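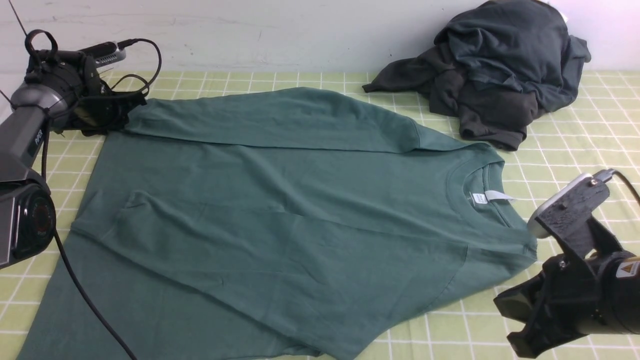 Ticket 134
Subject: Two-arm folding station, faults reported during the open day rehearsal and visitor sessions
Site: Voltport demonstration hall, bay 4
Raised by: Jeltel site support
Supplier contact: Venckus service desk
Opened: 2 March 2026
Priority: High until the final visitor session, then Normal
Status: Resolved, one item carried forward

4 comments

Summary of the report

The demonstration team reported that the two-arm folding station in bay 4 did not complete its folding routine reliably during rehearsal for the open day. The routine requires the left arm to take a sleeve by the cuff and bring it across the upper body of the garment, after which the right arm closes on the side of the body and the fold is made. The left arm was reported to carry out its part correctly. The right arm stopped short of the fabric, or closed without taking hold of it, and the routine then waited until the operator cancelled it.

The station was due to be shown to visitors from Pirnard and to members of the public on the same day. Site support was asked to attend, to restore the routine if possible, and to advise whether the bay should remain on the visitor route.

Equipment concerned

Two arms, the left marked PiPER, each with a gripper and a wrist camera. Table covering: pale yellow-green cloth with a grid of thin white lines. Garments: one long-sleeved green cotton knit shirt for the routine, with dark knitwear kept at the back of the table against the wall.

Log

Entry 1. Initial checks

Both arms were started from cold and brought to their rest positions. No fault code was shown for either arm. The grippers opened and closed on command over their full range. Both wrist cameras gave a steady picture at the operator's desk.

The shirt was laid out front upwards, with the collar towards the right-hand arm, in accordance with the running sheet. The routine was started. The left gripper took the cuff and drew the sleeve diagonally across the shoulder. The right gripper approached the lower right edge of the shirt and halted with its jaws open. The operator's desk displayed the message "No grasp point found" and the routine was cancelled after the usual waiting period.

The test was repeated with the same result. The left arm was released by hand control and the cuff was lowered to the table before power was removed.

Entry 2. Cables

The long cable from the base of the left arm was found to run over the cloth and across the lower part of the garment area. The demonstration team asked whether this could account for the fault. The cable was moved to the side and the routine was started again. The right arm halted as before. The cable was therefore ruled out as the cause of the halt, although it remains a matter for tidying (see Item carried forward).

The camera cables at both grippers were checked at the plug and along their length. Each was firmly seated. The left camera cable forms a loop over the top of the gripper and has enough slack for the full reach of the arm.

Entry 3. Right wrist camera

The picture from the right wrist camera was compared with the reference picture stored when the station was commissioned in October. The two did not agree. The camera had turned slightly within its bracket, and the point at which the software expected to find the tips of the jaws lay to one side of their true position.

The bolts of the bracket were found to be finger-tight only. The demonstration team confirmed that the camera had been taken off and refitted when the station was moved into bay 4 – the work was noted in the bay diary, but the calibration had not been repeated afterwards.

The bracket was tightened and the camera set against its stop. The calibration procedure for the right arm was then run with the shirt removed and the full grid of the cloth visible. The first attempt was rejected by the software. The Venckus service desk advised by telephone that the dark knitwear should also be taken off the table during calibration. The second attempt was accepted.

Entry 4. Trial runs after calibration

The routine was run 9 times with the shirt laid out afresh on each occasion. The right gripper took hold of the fabric on every run. On one run the fold was made with a crease beneath it, where the left side of the body had been left bunched when the shirt was put down. This was considered to be a matter of presentation and no adjustment was made to the station. The running sheet has been amended to ask the operator to smooth the left side of the body with the flat of the hand before stepping back.

The bay was returned to the demonstration team and confirmed for the visitor route.

Entry 5. First visitor session

Site support remained in attendance. The routine ran as intended for the Pirnard party, who asked for it to be repeated with the sleeve laid straight down the side of the body. This was not on the running sheet but was agreed by the operator and completed without difficulty.

A visitor asked why the arm held the cuff and not the middle of the sleeve. The operator explained that the cuff gives the gripper a thicker edge to close upon and that the remainder of the sleeve then follows in a line. It is suggested that this answer be added to the notes for guides, as similar questions were put in later sessions.

Entry 6. Second visitor session

The routine halted once. The message on this occasion was "Workspace not clear". A visitor had placed a leaflet on the corner of the cloth. It was removed and the routine was resumed from the desk without a restart. The rope barrier was moved back by one pace for the rest of the day.

The barrier had been set at 900 mm from the table edge in accordance with the original floor plan. The plan has been marked up with the new position and returned to the Voltport hall office.

Entry 7. Close of day

Both arms were parked and powered down. The bracket bolts were checked again and had not moved. The jaws of both grippers were wiped with a dry cloth to remove lint. The lint was slight and is not thought to have had any bearing on the earlier fault.

Cause

Right wrist camera displaced in its bracket after refitting, with no calibration carried out following the move.

Action taken

Bracket tightened. Camera reset against its stop. Right arm calibrated. Running sheet amended in respect of laying out the shirt. Barrier moved.

Item carried forward

The base cable of the left arm should be led along the edge of the table and secured, so that it does not lie where garments are placed. The demonstration team has asked that this be done before the station is next shown. Suitable clips have been requested from Venckus. The cable must not be taped to the cloth – the cloth is lifted for cleaning and the plug could be strained.

Comments

Demonstration team: We accept the finding. A line has been added to the moving checklist requiring calibration of either arm whenever a camera is refitted. Please confirm whether the left arm should be calibrated as well, although it has given no trouble.

Jeltel site support: Confirmed as advisable. The left camera was compared with its reference picture and agreed with it, so the work is not urgent. It may be done at the same visit as the cable clips.

Venckus service desk: Clips have been set aside for dispatch. Please ensure that the bracket bolts are tightened by hand tool only. A powered driver may crack the printed part.

Demonstration team: Noted, with thanks. The ticket may be closed once the clips are fitted. A separate ticket will be raised for the left arm calibration.

0 shares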